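Section 7. Mise en place du vêtement et première prise

Cette section suppose que la méthode Isus est installée sur le poste de calcul et que les deux bras ont passé le contrôle de zéro (section 6). Le modèle fourni a été entraîné avec 2 622 épisodes de pliage, dont 734 avec des maillots à bordure.

1. Posez le vêtement sur une surface claire et unie. Le froissement est permis, il fait partie de la méthode.
2. Vérifiez que le col reste visible. Isus cherche d'abord la courbe du col, ensuite les bandes de côté.
3. Ouvrez les deux doigts de la pince et amenez-les au-dessus du tissu.
4. Lancez Novus en mode observation. Dans ce mode, aucun bras ne doit fermer sa pince.

Attention : gardez les mains hors de la zone de travail dès que les moteurs sont sous tension.

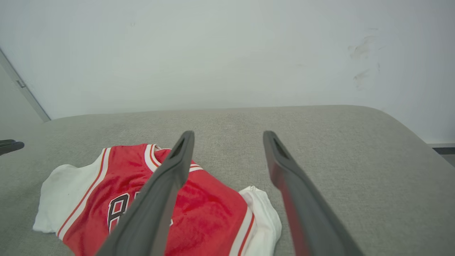

Un maillot rouge et blanc à gros numéro est un cas difficile pour la segmentation, demande Landry dans ses remarques sur la version précédente, alors pourquoi ne pas commencer par un tissu uni ? La remarque est juste pour un simple test du matériel. Pour reproduire le résultat publié, il faut pourtant garder les bordures, car le module Ungate les utilise pour estimer l'orientation des couches.

5. Ouvrez le fichier de la vue du poignet et contrôlez que les doigts ne couvrent pas tout le col. Un numéro en partie caché ne gêne pas le calcul.
6. Validez le point de prise proposé, ou bien demandez un nouveau calcul.
7. Enregistrez l'épisode avant de passer en mode prise.

Note : la numérotation des épisodes de référence s'arrête à 1 756. Donnez à vos propres épisodes un numéro supérieur, sinon Novus refuse l'enregistrement.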